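Plodley Hound Recordings

Hello and welcome! This is the sound collection of the Plodley working dog trials: hounds and laikas giving voice in the field, recorded at Rirkbridge and on the hill ground above Edevstead. If you have ever stood in wet bracken trying to work out whether your dog is on a hare or just telling the world it exists, these files are for you.

What you get

There are 1000 clips, 4 seconds each, cut from much longer walks. 900 of them have one dog barking or baying. The other 200 have two or more dogs, wind, or no dog at all — and yes, that adds up to more than 1000, as 100 clips sit in both groups (one dog plus strong wind). Look at the column "wind" in clips.csv before you split anything.

Columns in clips.csv

clip: the file name, without the ending
dog: a short code, the same for one dog throughout
ground: wood, moor, river or yard
voice: search, trail, bay, or none
wind: yes or no
judge: initials of whoever marked the clip

How the marking was done

Each clip was marked by a trials judge who had walked that ground. "Trail" means the dog is moving and speaking on scent. "Bay" means it is standing and holding. Young dogs mix the two up terribly, and so do judges after lunch! Where two judges disagreed we kept both rows, so please don't drop repeats without reading them. Some of the best listening is in there.

Things to watch for

Most of the river clips come from a single bitch with a very high, quick voice. She is wonderful, but a model trained on her will think every river dog is a soprano. Keep dogs apart when you make your test set; the file dogs_split.csv does it for you. February walks are heavier on "bay" than the autumn ones.

The Lykkegaard recordings are quieter than the rest. We left the level alone — turn them up if you like, but note it somewhere.

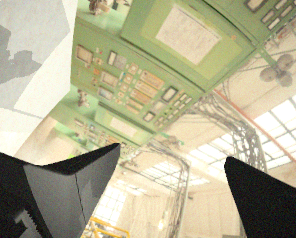 Cor Verbeke writes that the word "search" covers too much: a laika that barks twice to say where it is and a hound that babbles for ten minutes should not share a label. Fair point, and we are splitting it in the next version. If you have views on where the line should go, open an issue and attach a clip.

Using the files

Free for study, clubs and teaching. Please name the Plodley trials if you publish. New recordings are very welcome, terriers included. Send the whole walk if you can, and tell us the ground and the age of the dog.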